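Gitetti mug rack + red drip tray (set of 2)
Home > Kitchen > Drying & Draining > Racks
Sold by Trenik. Item 925. Ships with Gravport.

In stock again, small batch. Was out since January, sorry to everyone on the list.

What you get: one wire rack for cups and mugs, one red plastic tray, shallow, square, rounded corners, raised rim all the way round. Mugs shown not included. We get asked that a lot.

The rack. Thin wire, open base, upright prongs. Cups hang or lean upside down over the prongs, air gets underneath. Holds normal coffee mugs, tea cups, the small espresso kind too. Big soup mugs are a squeeze, put them at the end. Light, so load from the middle first or it'll tip on you. Stands on end in a cupboard when your not using it.

The tray. Goes next to the rack or wherever. Wet mugs, spoons, tea bags, keys if you want. Flat bottom, so water sits there till you pour it out. No spout. Pour from a corner. Rim is low enough to wipe out with one pass of a cloth.

Shape goes back to a 1982 rack in the Gitetti catalog, they just stopped making it for a while. Same bends in the wire more or less.

Rack, tray and a blue mug:

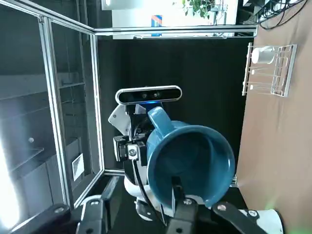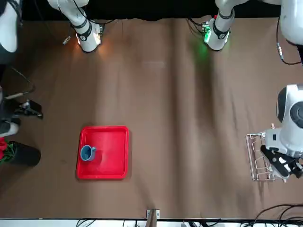
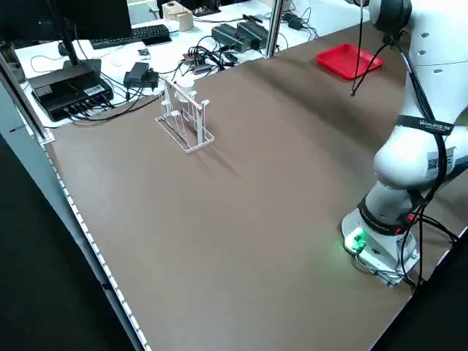
Đồng wrote in to say the rack is fine for everyday mugs but the tray is the part that gets used most at her place, mainly for carrying two coffees out to the porch, and could we please sell it on its own. She'd also like it in green.

We can do tray only, yes. Pick it from the drop-down, item 216. Green no, red is the only color the factory runs right now. Will ask agian.

Care
Rack: warm water, dish soap, dry it after. Don't use steel wool, it takes the coating off and then you get rust at the welds.
Tray: hand wash. Top shelf of the dishwasher has been OK for us but Gitetti says no, so officially no. Keep off the stove, obviously.

Shipping
Orders in by noon on Wednesday go out same day. Everything else next pickup. Rack comes flat side down with cardboard between the prongs, pull that out before you wash it. Check the tips, if one fell off in the box it's usually in the bottom flap. Missing one? Email us, we keep spares, no charge.

Returns
32 days, any reason, washed please. Keep the box if you can. You pay postage back unless it showed up bent, then we do.

Also from Trenik: bottle prongs, sink mat (gray), spare tips in a bag, dish brush with the long handle. Sink mat is low, reorder is in.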